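[cellescombe-dev] Re: grasp proposals on folded-over cloth, wrist vs head

From: Iraís Trujillo
To: cellescombe-dev
Date: Sunday, November 27, 2022

Lawal, all,

quick answers inline, I have to leave soon so sorry for the mess.

Lawal Ekpo wrote:
> Pulled the new proposal node on Friday. On plain towels it's fine. On
> anything with print it puts the top candidate on the lettering nearly
> every time, never on the hem. Is this the edge net or the scoring after
> it? Also, are you still running the head view only, or did the wrist
> merge land? Config says both, log says head.

Log is right, config is wrong. The merge is in the branch but the launch file still sets use_wrist to false. My fault. Flip it by hand for now, Temitope has a fix waiting for review.

On the print thing: it's the edge net. Scoring just believes what it gets. White outline on black letters on red is a much stronger gradient than a real cloth border, so the net calls it a border. Same garment I've been bugging everyone with:

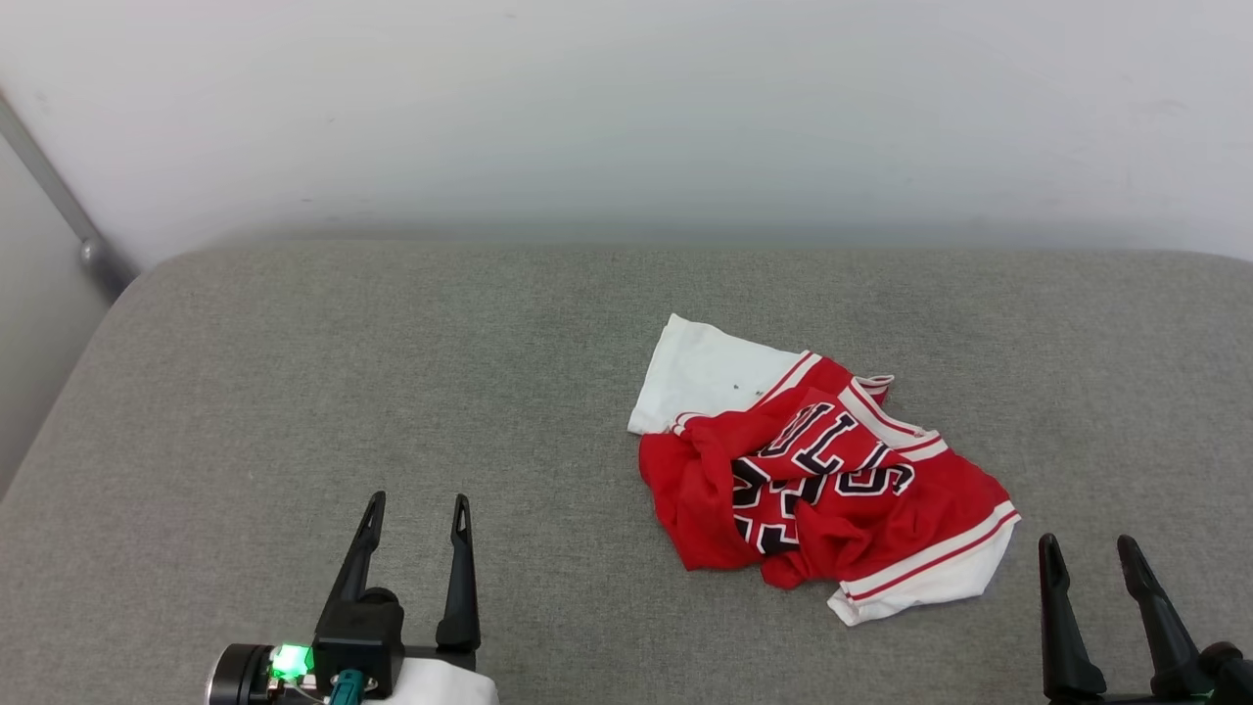

Head view, jersey on the gray cushion, both grippers open.

Look at the letters, "LLS" upside down, the number below half folded under. Out of the top 32 candidates the head-only run puts most on those outlines. The hem band on the lower right is a perfectly good thing to pinch and gets next to nothing. The white panel at the upper left gets a few, which I don't mind, but the net has no idea it's probably the inside of the thing.

What I tried so far:

- Dropping color, gray input only. Worse. Red goes dark, letters go dark, the white outline is still there shouting.
- Masking print with a color cluster step. Works on this one, kills the striped trim too, so no.
- Depth discontinuity as a gate. Best so far. Print is flat on the cloth, a hem has at least a small step. Threshold is touchy, from the head camera the step is close to the noise.

So that last one is why I want the wrist view. Closer, the step over the noise gets a lot bigger, and you get the folds from a lower angle. On my saved set the gate kept 72 percent of the true hem candidates from head only and 92 with wrist added. Small set, same three garments, dont quote me.

Couple things that bite you when you turn it on:

1. The fingers are in view. Always. The self mask comes from the URDF and it's a bit too thin, so you get a rim of fake edges down the inside of each finger. Dilate it. I use 30 pixels which is too much but safe.

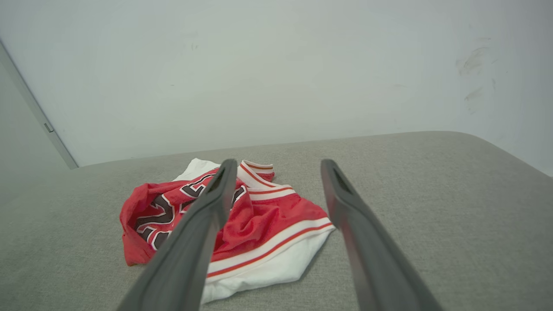
2. Dilating eats real cloth when a finger is over the garment, so the planner sees a hole there. Don't let it fill the hole with the last head view unless the stamps match. Abimbola hit this, the planner went for a fold that had moved already. We now just drop candidates that touch the mask and wait for the next look.

3. Ribbed trim with stripes still fools it sometimes. It's raised AND striped so it passes both checks, fine for grasping, but then the classifier says "hem" when it's a collar or waistband, and the unfold plan starts from the wrong end. No fix. Tetsuya wants a seperate class for it, I'd take just "band" and let the planner sort it out after the lift.

> Should I hold the Salletura release for this?

No. Ship with the old node as default, new one behind the flag. Nobody over there has the wrist calibration done anyway. If you want to help, please run the gate on your striped stuff and send me the candidate dumps, json is ok, no bags please, my disk is full.

Oh and the planner timeout in the branch is back to the default, I changed it for debugging and forgot. If it gives up before the second look, that's why.

Back tomorow morning.

Iraís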